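How to practice a pick-and-place task with the hand gripper (Flinero student robotics club)

This page is for new members who already passed the safety talk and want to record their first demonstrations. You need one free table in the Grasberg room, the hand-held gripper, a tray and one soft object. Please reserve 30 minutes.

Step 1. Prepare the table
Clean the wood with a dry cloth and take away cups, cables and papers. Put the tray flat, not too near to the edge. Put the object beside it and leave open table between them, so that the fingers can come down without touching the tray wall.

Step 2. Check the gripper
Open and close the fingers a few times. The pads must meet evenly. If one pad is loose, tighten it with the small key from the Brundent box. In May we lost a full afternoon of recordings to one loose pad.

Step 3. Start the recording
Open the Niven program on the laptop and make a new folder with your team name. Leave the limit on 2000 samples. Wait for the beep before you move.

Step 4. Approach and grip
Go down slowly and stop with the fingers just above the table. 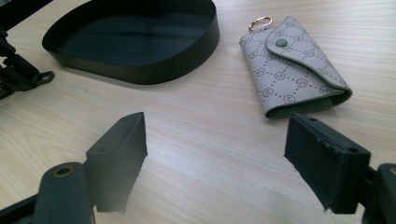

Before the grip: fingers open, key pouch and black tray on the table.

Close on the body of the object and avoid a key ring or other hanging part. Lift it, move it over the tray and open the fingers low. Do not throw it in.

Step 5. Repeat
Make 3 slow practice runs first and delete them. After this, record 35 runs and turn the object a little each time. If you drop it, stop the recording, mark the run as failed and go on with the next one.

When you finish, copy the folder to the club drive and put the gripper on its charger.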